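Grillthorpe Table Rules

The Grillthorpe Table Rules are a set of good practice for robot arms that handle household dishes on a work table. They were written by Maxine Pryor and Hemi Bright and first published on February 28, 2022. The rules are voluntary and are used mostly in small laboratories and training rooms.

The text has two parts. The first part treats the arm: its speed near people, the stop button and a check of the joints after every 2,000 cycles. The second part treats the table - its covering, the objects on it and the floor nearby.

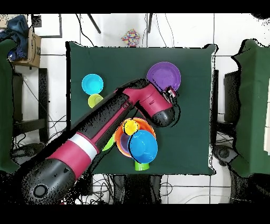 Object rules ask for dishes in plain colors that are easy to separate from the covering. A purple plate or a light blue bowl on dark green cloth meets this demand. Stacked dishes are permitted, but must be recorded as a separate task. Cables on the floor should be kept out of walking paths. Bevan Ormsby has criticized the cable rule as too general, and a revision of it was proposed in March.

See also: Brelberg checklist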